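I went out to the Tremgate open day in November expecting to be sold something, and I was, more or less. Parking was 12 dollars, which set the tone. Inside the Pivgate hall there were 3 bays open to visitors and a long queue for the sausage sizzle.

Macarena Carrasco ran our tour. She knows her stuff and talks fast. Her line was that every station at Halliday had been rethought over the past year, from the benches up to the labelling. A poster by the door claimed 849 sorting jobs completed since winter, with no word on what counted as a job or who did the counting. I asked. She said she'd get back to me.

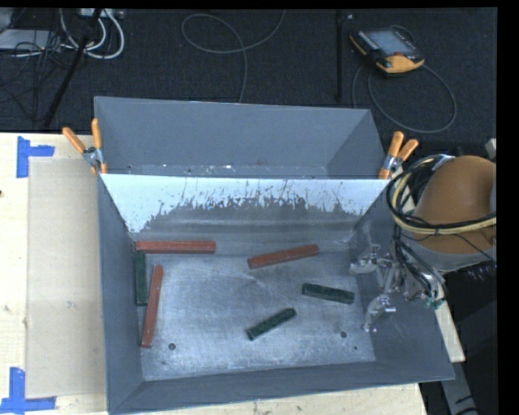

Sorting was the part I'd come for, having spent far too much of my working life picking through mixed tubs. The brochure calls the Deltix station "a fresh approach to parts handling". I'd call it a couple of sheet-metal bins on a timber table. The red and dark green blocks were all in together in the front bin, lying every which way, and the grey metal had plenty of scratches and a worn, peeled-looking strip along the back wall. I've no quarrel with old bins, I've got worse in my own shed, but don't print "fresh" on glossy paper and then show me those.

Nicanor Olivares, who was on the tour with me, liked it more than I did. He reckons plain blocks in two colours are a fair way to show visitors the idea. Maybe. My parts come in one colour, greasy, and half of them look alike.

The tour wrapped up at 4.01 by the hall clock, well short of the hour we'd been promised. Still no answer on the 849. The sausage was good.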